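Slick fabric won't hold a fold — method?

Textile Handling & Storage > Folding and Packing
Thread started October 8, 2023

plainweave_872
I need a repeatable fold for a smooth, lightweight synthetic. Fluorescent orange, slight sheen, no stretch that I can measure by hand. The pieces are 122 cm on the long side and go flat into drawers. Cotton of the same size gives me no trouble. This stuff slides on itself, and by the third fold the lower layers have crept out of line. I am working on a pale gray laminate counter. The Moura folding guide says to fold in thirds and press, and that has not helped.

Looking for a procedure, please, before I buy anything.

selvage_tom
Thirds is the wrong fold for slick cloth. The middle layer is trapped between two low-friction faces and will move whenever you touch the top one. Fold in half, then in half again, and keep the folded edge toward you. Two layers at a time, always.

Also check your surface. Laminate has almost no grip. Put a cotton sheet or a piece of felt under the work and half of the creep goes away.

L. Lopes
Agree on the felt, disagree on the halves. I have run both on nylon linings for a costume store and the halves gave me a thicker fold at one end every time. Thirds works if the first panel is weighted before the second comes over. I use two flat steel bars wrapped in cotton tape. Remove them only when the last panel is down.

Lucimara Lopes

selvage_tom
Weights add a step per fold. How many pieces per hour does that give you?

L. Lopes
23, including inspection. I was not trying to be fast.

plainweave_872
Tried both this morning. Results:

Halves on bare counter: edges out by 3 cm after the second fold.
Halves on felt: out by 1 cm.
Thirds on felt with weights: out by less than 1 cm, but the cloth bunched where I slid the bar out.

The bunching is the remaining problem. Once there is a hump in the middle, pushing it flat with the palm only moves it somewhere else.

drawer_976
Don't push it. Pinch the cloth at the edge nearest the hump and pull outward, parallel to the surface. Short pulls, then let go and look. If you lift while you pull, air gets under it and you start over.

Lift the bar straight up too. Sliding it is what made the hump.

T. Collet
Has anyone here used the Zidlow board? It is a rigid template with a brushed face. I bought one in May and it holds slick fabric well, but the size is fixed and mine is too narrow for a 122 cm piece folded in thirds.

selvage_tom
I have one. Overpriced for a board with nap on it. Glue felt to hardboard and cut it to the width you need.

T. Collet
The glue line stiffens cheap felt. Staple it on the back instead. I will concede the price.

Timothée Collet

drawer_976
Separate point for the OP. If you fold fleece or toweling at the same counter, do it second or move it elsewhere. Lint from a pale napped fabric shows on bright orange, and static will hold it there. I wipe down between fabrics with a barely damp cloth and let the counter dry.

L. Lopes
Static is a humidity question first. Wiping the counter does little if the room is dry.

drawer_976
It removes the lint, and the lint was my point.

plainweave_872
Understood, both. I do have light gray-white fleecy pieces in the same batch, so I will split them into a second session.

Current procedure: felt down, thirds, taped bars, lift bars vertically, short pulls at the edge for any hump. I will run the rest of the batch this way and skip the Anora drawer liners for now — the Plokov tissue I already have should do between layers. Orange first, starting from a loose pile and pinching up one fold at a time to find an edge.

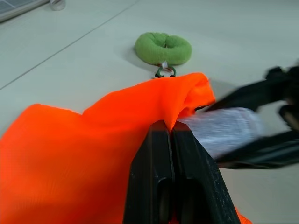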